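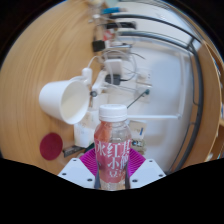 Uma leitora escreveu na caixa de comentários que o chá gelado dela fica sempre turvo e amargo no segundo dia, e perguntou se a culpa é da água ou do açúcar. Normalmente é do tempo de infusão e da pressa em meter o jarro no frigorífico.

Chá preto gelado com limão, passo a passo

Ingredientes
2 litros de água
12 g de chá preto em folha
156 g de açúcar
Sumo de dois limões
Uma tira de casca de limão, sem a parte branca

1. Ferva metade da água. Desligue o lume e espere um minuto.

2. Deite o chá e tape. Quatro minutos chegam. Com folha muito partida, como a do lote Pasberg que uso durante a semana, fique pelos três.

3. Coe sem espremer as folhas. O que sai delas no fim é quase só amargor.

4. Junte o açúcar com o chá ainda quente e mexa até desaparecer do fundo. Se gosta da bebida menos doce, comece por metade e prove.

5. Acrescente a casca de limão e o resto da água, à temperatura ambiente. Deixe arrefecer na bancada, tapado. O arrefecimento brusco é o que costuma turvar o chá. Se acontecer na mesma, um pouco de água a ferver resolve quase sempre.

6. Retire a casca, junte o sumo coado e leve ao frigorífico.

Para engarrafar, lave bem as garrafas e as tampas com água quente e detergente e deixe-as escorrer viradas para baixo. Encha até dois dedos do gargalo. Um funil com rede, tipo o da Stedis, poupa uma segunda coagem.

Guarde no frigorífico e beba em dois dias. Não congele em garrafas de vidro.

Variantes: com pêssego, troque um dos limões por dois pêssegos maduros triturados e coados. Com hortelã, ponha as folhas só na altura de servir, que no jarro escurecem.

Publicado em 29 de janeiro de 2017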